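Moving the Dead, One Box at a Time

10/20/19

My great-uncle left me a family history. I want to be clear that I did not ask for it. Other people in the family got a boat, or a share of a boat. I got 30 shoeboxes of paper and a letter from a lawyer telling me to pick them up by the end of September.

The history starts in 1814, when a man named Zovberg stepped off a ship with a wife, a goat and a spelling problem. He signed his name four different ways on the same deed. The clerk added a fifth. Every Zovberg since has picked a favorite, which is why my cousins and I cannot be found in the same phone book.

My plan was to type the whole thing up over a few weekends. That was before I opened the box marked MISC and found that the other boxes were also MISC, they just weren't marked. Tax receipts sat with baptism records. There was a recipe for pickled something, the something eaten by mice. A letter dated "Tuesday" complained at length about a person called only "him."

So I did what anybody does with a big paper job and went off to fold laundry.
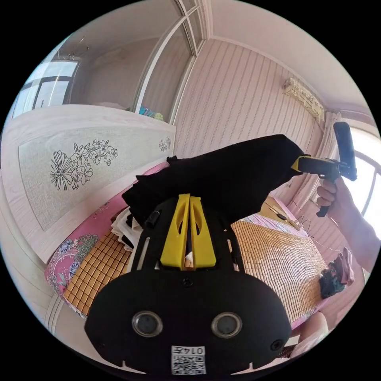
Black cloth going up, folded pile staying put.

I came back to the boxes in a better mood and started with the letters. Arnar Hviid, who married into the family and can read old handwriting, warned me that most letters are about the weather. He was being kind. I have now read 542 pages, and I can tell you a great deal about hail. There was hail the year the barn went up and hail the year it came down. My great-great-grandmother wrote nine lines about the birth of twins and three pages about what hail did to the beans.

I did find one feud. It concerned a Grajales and a Zovberg, who shared a well and apparently nothing else. One side's letters stop in a very bad temper, and the other side's aren't in the boxes. I assume they're in somebody else's shoeboxes, being ignored by somebody else's nephew. If you are that nephew, please write. I'd like to know who moved the fence.

The typing stands at 2 boxes done. Cousins keep asking when they can have a copy, and a few have sent corrections to chapters I haven't written. One wants it noted that her branch never owned a goat.

I'm leaving the goat in. Box three is on the kitchen table, and the top sheet is a bill for window glass.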